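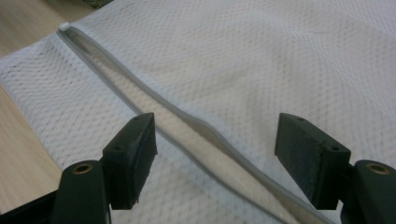

White mesh bag, zips up. Get a couple.

We use cookies to make this site work better. Accept / Manage settings

Laundry tips, quick ones, doing these between loads so bear with me

Mesh bags. Bras, tights, baby socks, anything with a hook. Don't stuff them, half full is plenty. Zip all the way shut and if the pull has a little elastic loop, tuck it under. Mine came from Stundura, four in a pack, had them since June and no holes yet.

Sweaters - cold, inside out, flat on a towel. Never the hanger!! Shoulder bumps forever.

Towels. Skip the fabric softner. They stop soaking up water after a while. Half a cup of white vinegar in the rinse, once a month or so.

Jeans. Zip up, button up, inside out, cold water. Wash them less than you think. Check the pockets, I lost a good lip balm and a whole load of shirts that way.

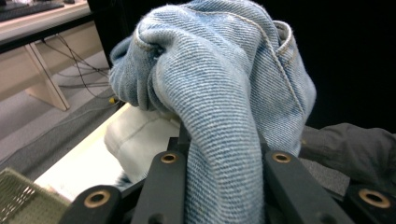 Hang them by the waistband if you've got the room. Dryer on low if you don't, and pull them out a bit damp so the seams don't go all wavy. Give the legs a tug lengthwise.

Spin speed: 900 for jeans and towels on my old Brolla, lower for knits.

Grease spots. Dish soap, rub in, wait, then wash. Check it's gone before teh dryer or it's there for good.

Lint. Clean the trap every load. Every load.

Melina Galanis wrote in asking about red wine on a tablecloth. Blot, cold water, salt if you have nothing else. Don't scrub.

Ironing next time, have to go, machine is beeping

13 comments | 4 shares

Get new tips by email. Sign up for the newsletter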